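Chapter 6
Hand-Held Grippers and the Shared Bench

After working through this chapter you should be able to:
build a pair of hand-held parallel grippers from printed and sheet-metal parts;
explain why the finger, and seldom the motor, limits what a gripper can pick up;
route a cable from a moving hand without loading the wrist;
choose practice tasks that expose play, slip and misalignment.

Terms introduced: finger plate, jaw travel, backlash, strain relief, pinch point, compliant object, two-handed task.

6.1 Where the build stands

Chapters 3 through 5 ended with a bench frame, a power supply and a controller board that answers commands over a serial line. None of that hardware touches anything yet. The end of the arm is where a home build usually goes wrong, and the faults are hard to find once the gripper is bolted to five or six joints that each have faults of their own.

For that reason the grippers are built first as hand tools. The builder holds one in each hand, and the jaws do what the robot's jaws will later do. The human arm supplies the reach, the aim and the wrist motion. Anything that fails at this stage is a failure of the gripper, the cable or the task, and can be fixed on the bench with a screwdriver and a file.

The worked build in this chapter is the Dorix pair, drawn up by Indira Pillai for the Wadmont shared workshop. The design has been through several revisions. The drawings in Appendix C are those of 14 Apr 2019, and the part numbers in the text refer to that set only. Readers who have an earlier set should replace sheet 2, on which the mounting holes for the finger plate were moved inboard.

6.2 Requirements

A gripper intended for household objects has to meet demands that pull against each other. It must open wide enough to go around a cup and close fully enough to hold a sheet of plastic film. It must hold a smooth cylinder without crushing it. The jaws must be narrow enough to work close to a second gripper without the two bodies colliding.

The Dorix body is printed in two halves that close around the drive. It is bulky, and the bulk is deliberate. Early bodies were slimmer and flexed when the handle was squeezed, and the flex showed up at the fingertips as a change in jaw angle. A stiff body with a large head is easier to hold steady than a light one that bends.

The fingers are cut from sheet metal. A thin plate can slide under the edge of a flat object, which a thick printed finger can't do. The cost is that a thin plate will bend if it is driven into the bench. Cut spares when you cut the first set. A bent finger can be straightened once; after that, discard it.

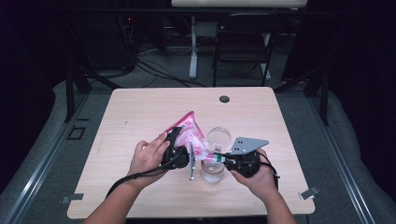

Tasks that need both hands are the ones worth setting up early. With a single gripper, most errors in aim can be hidden by letting the object slide across the table until it meets something. When two grippers share an object, or when one holds a container for the other, each hand has to be where the other expects it. A millimeter of play in either jaw becomes visible at once.

6.3 Compliant and rigid objects

Objects for bench trials fall into two groups. Rigid objects, such as bottles and cups, keep their shape under load. Compliant objects, such as bags, cloths and wrappers, take a new shape each time they are gripped.

A rigid object tests alignment. If the two fingers do not meet squarely, a cylinder will roll toward the wider side of the gap as the jaws close. Hold the gripper level and close the jaws slowly on a round bottle. If the bottle turns, shim the low finger and repeat.

A compliant object tests closure. The jaws must meet along their full width, or the film will pull out through the gap. Grip one corner of a plastic bag and draw it away by hand. If it leaves at the tip, the fingers are splayed. If it leaves at the root, they are toed in, and the root is not touching at all.

Use both groups from the first day. A gripper tuned only on bottles will nearly always have poor closure, and the builder won't find out until much later.

6.4 The mounting plate

Each body has a flat seat on the upper side of the head for a metal plate. The plate carries whatever the builder wants to mount there later: a marker, a small sensor, a bracket for the arm. Drill the holes before fitting the plate. Drilling in place drives chips into the drive housing, and the housing has to be split to get them out.

Break the corners of the plate with a file. In two-handed work the plate passes close to the opposite wrist, and a sheared edge will cut skin. This applies to the finger plates as well, on every edge except the tip.

Fasten the plate with screws of the length given in Appendix C. A longer screw will enter the gear space and stop the jaws partway through their travel. The symptom looks like an electrical fault, and time is often lost on the controller board before anyone checks the screw.

6.5 Cable routing

The cable leaves the body at the rear of the handle. It should form a loose loop beside the wrist and then drop away to the side of the bench. Three rules cover most cases.

First, leave enough slack for the hand to turn palm up and palm down without the cable going tight. Second, anchor the cable where it leaves the body, so that a pull is carried by the housing and never by the connector. Third, keep cable off the working area of the tabletop, where it will be gripped by mistake sooner or later.

The run for each hand in the Wadmont build is 2025 mm, measured from the handle to the Nair interface box under the bench. A shorter run of 900 mm was tried first. It was adequate for the near half of the table and pulled tight on reaches to the far corner, and operators began to shorten their movements without noticing. Cable that restricts the hand also distorts any record made of the hand's motion.

6.6 The bench

The tabletop should be level, fixed to its frame, and pale enough that dark parts dropped on it can be found. Clip or screw it down. A top that shifts under the forearms makes every position measured from its edge worthless.

Set the height so that the elbows are slightly bent when the fingertips touch the surface. In the Wadmont build this came to 745 mm for most users. Pad any rail the forearm or hip may press against. The padding is not for comfort alone: a user who avoids a hard edge will stand farther back, and the reach is then no longer the reach the bench was laid out for.

Liquids need a separate word. Pouring is a useful trial, but the Dorix body is not sealed. Do the motion first with closed or empty containers. When liquid is used, keep the quantity small, keep the interface box away from the drip line, and switch off at the supply before wiping up.

6.7 Wear

The first part to wear is the pinion. In the endurance run reported by Pillai, backlash at the fingertip passed the limit in Table 6.2 at 3747 cycles with a printed pinion. The Brinar molded pinion fits the same shaft and may be substituted without changing the housing. Regrease at each finger change.

Check backlash with the power on and the jaws commanded closed. Push the fingertip sideways with a gauge and read the free movement. Record the reading for the left and right units separately. They wear at different rates, because most users lead with one hand.

6.8 Before you begin

You will need the printed halves from Chapter 4, the sheet-metal blanks, the drive units, the two cables made up and tested for continuity, and Appendix C. Read Section 6.9 through to the end before closing the housing. The drive unit goes in before the trigger spring, and the spring can't be reached once the halves are joined.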